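Notebook, room at Clorkincombe, April
Backdrop, curtains, letters, table

Morning

Started at half past eight. The plan for today is only the corner with the long table: hang the cloth again, put up the foam letters, clean the table top, and write down how it was done, because the last time I did not write it and we lost an afternoon to remember it.

State of the room when I came in: the black cloth was on the floor, folded in a way that gives creases exactly in the center. Please do not fold it in four. Roll it on the cardboard tube that stands behind the door. I hung it over the ladder while I did the other things, and after an hour the small creases were gone, but the big one in the middle stayed. Steamed it from the back side, slowly, keeping the steamer a hand away from the fabric. The first time I went too close and got a shiny place, low down, the size of a coin. It is not a disaster. It is black on black.

Dust is the bigger trouble with this cloth. It takes every hair and every bit of foam. I used the lint roller, then the sticky side of wide tape wrapped around my hand, and the tape was better. The Winix air cleaner was running on the middle setting all morning. I can't say if it helps the cloth, but my nose was happier than yesterday. The filter light is not on yet. I wiped the grille.

Hanging the cloth

Order that worked:

Find the middle of the top edge and mark it on the back with chalk.
Hold the middle to the wall first, then go out to the sides.
Clip the upper corners. I pulled the corners a little outward before closing the clips, so the top does not sag.
Let the sides fall by themselves. I tried to stretch them flat and it made diagonal lines from the clips down, very ugly. When the sides are free to curve, the lines disappear.

I had the strong clips from the Laluvance box first, but they are too big and they bite the fabric, so I changed to the small ones. Two small clips hold it well enough. If somebody wants to add more, try first without. More clips means more lines.

The second curtain, on the right, is a different fabric, heavier, and it hangs in deep folds. I left it in folds. It goes down to the table and covers the edge of the first cloth, which I wanted, because that edge is badly sewn. I will do the hem another day.

Light

There is a leak of light between the two fabrics, a thin yellowish line standing upright. I tried to close it by moving the heavy curtain to the left. It closed at the top and opened lower. Then I moved it back and it was the other way. I spent too much time with this. Pinning would do it, but pins leave holes, and I want to ask the others before I make holes in the good curtain. Maybe a strip of hook tape sewn on the inside would be the right way. For now it stays.

Letters

The foam letters came from the sign cutter, Nyarko, in one flat carton, order 2285 on the label. All arrived whole. One had a pressed corner, which came back by itself after lying on the table during lunch. Foam does this if you leave it alone. If you push it with the thumb it remembers the thumb.

I laid everything on the table first and looked at it from the door. On the table it was clear that the two words can not be on one line, the cloth is not wide enough. So "Fast" goes up and "UMI" goes below. The lower word is cut bigger, so it needs more air on both sides, and I gave it the full row.

Fixing. I tested three ways on a corner of spare cloth:

Double-sided tape alone. Holds at first, but the fibers come off on the tape and after some time the letter slides. No.
Sewing a thread loop through the foam. Holds, but the thread cuts into the foam when you pull. Also it takes forever.
Hook tape glued to the back of the letter, directly on the fabric. This one is good. The fabric is fuzzy enough to catch. The letter can be taken away and placed again.

I used the last one. Two short pieces behind each letter, one high and one low, not at the rim, because at the rim you see it from the side.

Colors. I was worried that it would look like a children's party, with the pink-purple F and the orange a and so on, but on the black it is good. The light outlines make the work. The cream s is quiet next to the yellow-green t, and I thought to ask for another s in a stronger color, then decided against it. The blue M is my favorite. The I is a pale peach, with the orange-red line around it, and without that line it would look a little sick.

The F is tilted. I know. I put it straight, went to wash my hands, came back, and to my eye the row looked stiff. So I turned it a little again and left it like this. If somebody feels strongly, it is only hook tape, please turn it.

Table

The table is the light wooden one with the pale grain. I cleared it completely, including the carton and the chalk. Wiped with a cloth that was only damp, following the grain, then with a dry one. Do not use the spray from the kitchen shelf on this table, it leaves a film and then every fingertip shows. There was one line of old tape glue near the front. Warm water did nothing. A little cooking oil on paper, wait, rub, then soap, then water, and it went away.

I pushed the table toward the wall until the cloth just touched the back edge, then pulled it a finger away again. When it touches, the cloth moves with every bump to the table, and the letters shake.

Afternoon, after everything was in place
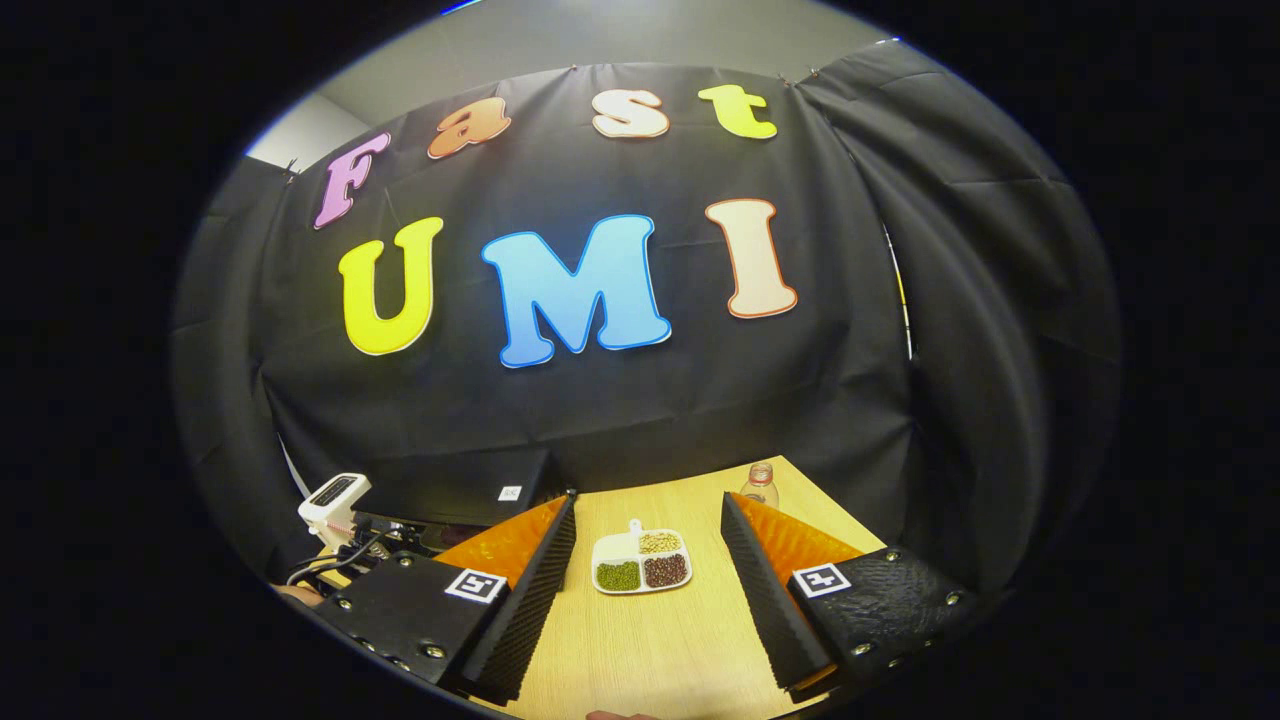 Looking at it again

The bottom word reads well from the table side, and I am content with the spacing. The upper row is good also. The s and the t could be a little closer together, maybe, but this I say after looking at them the whole day.

The gray wall shows on the left, past the edge of the cloth. It does not disturb me. The wall is a calm color, and to cover it we would need a wider cloth, which is money. If we ever buy one, buy the same fuzzy kind, for the hook tape. Take a small letter to the shop and try it there.

The light line on the right is still there. See above.

To do

Ask about pins or sewn hook tape for the heavy curtain.
Hem on the right edge of the backdrop.
Write "roll, do not fold" on the cardboard tube with the thick marker.
Keep the Nyarko carton, flat, behind the cabinet. The letters should go back in it if the corner is ever taken down, with paper between them, because the colors can rub.
Return the big clips to the Laluvance box. I left them on the windowsill.
More wide tape for the dust. The roll is nearly at the end.

Stopped at twenty past four. Air cleaner left on low.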